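We use cookies to make this site work and to see which pages people read. Accept | Manage settings

Lilla opens its doors as Doltodine's first shared house for older renters

DOLTODINE, 23 April 2022 — After four years of planning, fundraising and a great deal of paint, Mamis Housing Cooperative is thrilled to announce that Lilla, its new shared house for renters over sixty, is ready for its first residents.

Lilla stands on the site of the old Đào bakery at the bottom of Mill Lane, a spot most people in town still give directions by. The bakery closed nine years ago and the lot sat behind a fence for most of that time. Now it holds a two-story house with 32 private rooms, a big kitchen on each floor, a sewing room, and a back porch that gets the sun until well into the evening (we have tested this more than once, with sandwiches).

"I grew up two streets over and I bought my school lunch on this corner," said Ebuka Anozie, director of Mamis. "When the lot came up, I called everyone I knew that same night. I'm so happy that people will be having breakfast here again."

The idea behind Lilla came from renters themselves. In the first winter of the project, Mamis mailed a short survey to older households across Doltodine and the farms to the north, and 473 of them wrote back, many with extra pages stapled on. They wanted to stay near their own doctors and their own bus line. They wanted a door they could close. A surprising number wanted a proper bathtub, and one person drew a floor plan, in color, with the piano already in place. There is a piano. It stands pretty much where she put it.

Residents will each have a private room and share kitchens, laundry and sitting rooms with their neighbors on the same floor. Rent is set by income and covers heat, water and internet service. Pets are welcome, up to the size of a medium dog, and the garden has been fenced with that in mind.

Architect Alina Gavrilă visited shared houses in three states before she drew the first plans, and she came home with a notebook full of complaints.

"People told me about light switches behind doors, and closets too deep to reach the back of, and hallways where you can't pass someone carrying a basket," Gavrilă said. "I loved those conversations. You learn more about a house from someone who is a little annoyed with it than you do from any brochure. We went back to the drawings over and over, and every time it was because of something a renter had said."

The hallways at Lilla are wide enough for two people to walk side by side and keep talking. Kitchen counters come in two heights. Each floor has a bench by the stairs, and the mailboxes are indoors — a small thing, but the one that drew applause at the public meeting last November.

Color was settled by vote. Mamis members chose from sample boards set up in the town library, and 2,956 slips went into the box over the course of the display, far more than the co-op has members, so plainly some of our neighbors felt strongly enough to come back. Pale blues won by a wide margin over the yellows. The yellow supporters have been given the sewing room.

Shih-chieh Au, who will run the house day to day, has spent the past two months getting ready for move-in. He comes to Lilla from the county meal service, where he drove the northern route and got to know a good many of the people now on the waiting list.

"I know who takes sugar," Au said. "I know who plays cards for money and says they don't. It's going to be a lively place, and I can't wait to hear noise in it."

The first five residents move in next month, with more following each week through the summer. Among the first is Chun-yin Mok, a retired piano tuner who has rented on the east side of Doltodine since she was a young woman.

"My apartment has stairs on the outside, and every winter I look at them and they look at me," said Mok. "I went to see my new room and I sat on the floor for an hour, just listening. It's quiet but you can hear the kitchen. I like that. The piano needs work, and I've told them I'll bring my tools."

Funding for Lilla came from member shares, a low-interest loan and a long string of local events, including two plant sales, a swim-a-thon and the dumpling supper organized by board member Ming-te Lui, which ran out of dumplings in under an hour and will be back this fall with more of them.

The public is warmly invited to an open house before residents arrive. Staff will lead short tours of both floors, the kitchens will be in use, and there will be coffee and rolls made from the old Đào recipe, which the family has kindly shared with us. Parking on Mill Lane is tight, so please walk or take the bus if you can. The Route 4 bus stops across the street.

Rooms are still open on the second floor. Applications may be picked up at the Mamis office or requested by phone, and Au is glad to sit down with anyone who would like help filling one out. Family members and friends are welcome to come along.
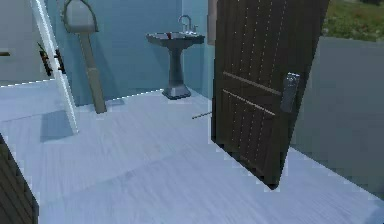
A computer rendering of a bathroom with light blue walls and a dark brown door.

Media contact: Mamis Housing Cooperative, Press Desk, Mill Lane, Doltodine | © 2022 Mamis Housing Cooperative | Back to top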